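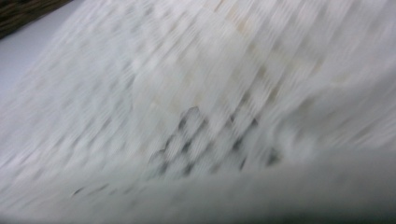
Linen packer, part-time
Skekwood, Hjaltested

Skekwood hires out table and bed linen to guest houses and small venues. We are looking for one person to join the packing room from November, three mornings a week, 12 hours in total.

The work is mostly folding, bagging and sorting white textiles. Items are checked for marks, folded to size and put into plastic bags, then placed in baskets for the delivery round. In a busy week we send out 900 pieces, so you need to be comfortable with repetitive work and with standing at a table for most of the morning.

You will:
check each piece on both sides and set aside anything stained or torn
fold and bag according to the order sheet
keep the table clear between orders
help load the van on Fridays
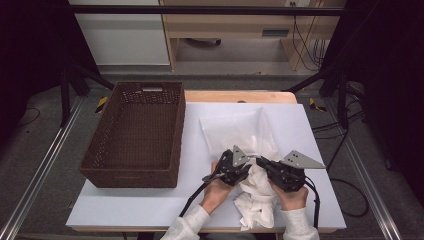
Handling a plastic bag of soft white material at the packing table, with a basket to the side.

No experience is needed. Training takes 3 mornings and is paid at the full rate. We ask for a steady pace and clear handwriting – the order sheets are still filled in by hand. A driving licence is useful but not required.

The packing room is on the ground floor at 54 Greltitz Road, with parking at the back.

To apply, send a short letter to Esben Egilsson at the address given, saying which mornings suit you. Questions about the hours can go to Bjarke Eyvindsson in the office.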